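From: Tuulikki Hyvönen
To: Varngate film list
Date: Thursday, January 18, 2018
Subject: Re: Barthorpe, second viewing

Ljubica Todorova wrote:

> I saw Barthorpe again last night and liked it less. The first hour still
> works, but once the brother comes back the two leads hardly share a
> scene. Does anyone know if the longer cut is going to be shown anywhere?
> I heard it was 303 minutes, which sounds wrong to me.
>
> Also, who sang the song over the ferry crossing? It isn't in the credits
> on my copy.

The 303 is right, but it is the television version, in parts. There isn't a longer theatrical cut that I know of. The distributor, Andosard, has the TV version down for June and hasn't said which channel.

I agree about the brother. He was a much smaller role in the script that went around, and the wedding came before he arrived. Moving it to the end means the leads spend most of the second half on the phone. I thought they were better together in Kemppainen, even with less to do. The kitchen argument in that one is still the best thing either of them has done.

The song is by the lead actress herself. She recorded it in one afternoon and asked to be left off the credits — she said so in the radio interview that was posted here before the holidays. It's message 849 in the archive if you want the link. The soundtrack album has a different singer on that track, so don't buy it for that.
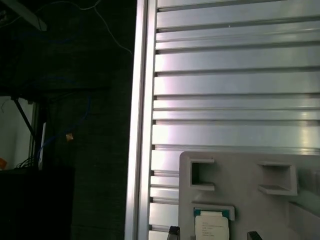

*Ribbed aluminum panel, gray plastic tray at lower right.*

On the Varngate screening: we have the small room, which seats 50, and 2 showings if enough people want the late one. Please write to me off the list and say which you prefer. I would like to run Kemppainen first and Barthorpe after the break, but I can be talked into the other order.

The print of Kemppainen has Finnish dialogue with English subtitles. The subtitles drop a few lines in the hospital scene, and I can send the missing ones to anyone who asks.

Tuulikki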